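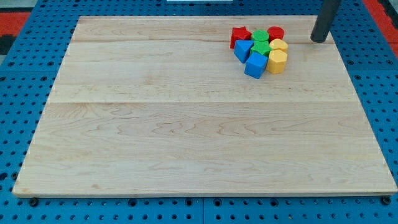 The block set grouped on the maple board, blue pegboard table underneath.

Petska Blocks

Tabletop pushing and sorting data from a workshop-built arm

Version 2. Last changed 16 September 2023.

Summary

Petska is a small robot arm built in the shared workshop at Rivas by Yamuna Naidu and Valeriano Cantero. This release holds 3189 teleoperated episodes of the arm moving plastic shape blocks on a wooden board. It also has the calibration files, the drawings for the board and the table, and the scripts we use to load and check everything.

The data was collected to train a pushing policy for our own arm. If you have a different arm you can still use the camera images and the language labels, but the joint values will mean little to you.

What is in the release

episodes/ One folder per episode, with camera images, joint states, commanded end point and a text label.
calib/ Camera intrinsics, camera-to-table transform, and joint offsets for each session.
hardware/ Drawings for the board, the table panels and the upper mount.
tools/ Loader, replay script, and the checker that runs before each release.
CHANGES Differences from version 1.

Folder names are the session code followed by the episode number. Numbers are not continuous. We removed 112 episodes after the checker found dropped frames or a joint log that stopped early, and we left the gaps so that old notes still point to the right folder.

Table and board

The table surface is perforated pegboard in square panels, painted blue. We picked pegboard so fixtures could be moved without drilling anything new. The holes are also handy for checking the camera transform: pick a row, project it, and see if the overlay lands on the holes. The replay script has an option for this (--grid).

The work surface is a maple board glued up from several planks. It has no finish on it. We tried a coat of oil on a test piece and the reflections were bad enough to throw off the color segmentation, so the board was left bare and sanded. The grain is wavy and some of it shows up as faint edges if you run an edge detector at a low threshold. Raise the threshold or mask by color.

The seams run the long way. They were scraped flush after glue-up, but one of them has moved a little with the seasons. In the January sessions a flat-sided block pushed slowly across it will sometimes catch and turn. Those episodes are kept and carry the flag seam_catch in the metadata. If you train on contact dynamics you may want to leave them out.

The origin of the table frame is the near left corner of the board, seen from the operator's side. X runs to the right along the near edge, Y runs toward the far edge, Z is up. Units are meters.

Blocks

The set is from a child's shape sorter. There are four colors with two blocks in each. Label names used in the files:

red_star
red_cylinder
green_cylinder
green_scallop
blue_triangle
blue_cube
yellow_heart
yellow_hexagon

Color alone does not identify a block, and neither does shape, as there are two cylinders. Use the full name.

The plastic is glossy on the sides. From a raised camera the bright spots move around as the block turns, and a tracker that leans on a single color value will lose the red ones first. The yellow heart and the yellow hexagon merge into one blob when they touch. We had the best results tracking the outline of the top face.

blue_triangle can lie or lean in ways that the others do not. The pose field gives its full orientation. For the other blocks we store only the turn around the vertical axis and assume the block is standing. If one fell over during an episode, the field toppled is set to true and the pose after that point should be ignored.

Arm

The arm has a fixed base behind the far edge of the table. The joints use Gestilov servos, and the control board is a Lometti unit running our own firmware. The end tool is a plain cylinder, dark gray and matte, with a rounded bottom. There is no gripper in this release. All motion of the blocks comes from pushing.

The tool is held just above the board during free moves. The operator does not control height. Firmware keeps it constant, and the constant is stored per session in calib/. Two early sessions had it set too low and the tool rubbed on the wood. They were not included.

Cable slack at the shoulder joint limits how far the arm turns to the left. Moves that would pass the limit are stopped by the firmware, and the log shows the commanded point drifting away from the measured one. This is normal and is not a sensor fault.

How the episodes were collected

One person drives the arm with a joystick and the other reads out the instruction and watches the logger. We swapped roles between sessions. The operator field is YN or VC. Our driving styles differ: VC takes wide paths and pushes from behind the block, YN makes short corrections. A policy trained on both will sometimes hesitate between the two, so try splitting by operator before you blame the model.

Instructions come from a list of templates, for example "push the blue cube to the red star" or "separate the yellow blocks". The exact text read out is saved with the episode. In more than 1000 episodes the blocks start in a tight group, which makes the first contact harder. These have start_type set to cluster. The rest are set to spread.

The arm returns to its parking position over the far right part of the board at the end of an episode. We trim this return motion in the default loader. Pass keep_return=True to get it back.

Known problems

Light from the workshop windows changes through the day. Exposure was locked, so some sessions are darker than others.

The camera mount slipped once in the middle of a session. The session was split in two and each half has its own transform.

Floor mat is visible past the table in many images. It is red in places, and close enough to the red blocks that a simple color threshold will pick it up. Crop to the board corners first. The corner pixel positions are stored in calib/ for each session.

Success labels were entered by hand right after each episode and have not been reviewed a second time. Expect a few mistakes, mostly in the "separate" instructions, where we did not always agree on how far apart was enough.

Building your own

The drawings in hardware/ are for our table and use metric sizes. Fasteners at the board corners should have low heads. Tall ones get hit by the tool when a block is pushed into a corner, and the servos do not like it.

Check the board for flatness with a straightedge before fixing it down, then again with the fasteners tightened. If it rocks, shim under the low corner and run the height calibration from the start.

Questions and corrections

Open an issue with the session code and episode number. Hardware questions go to Valeriano, data and loader questions to Yamuna.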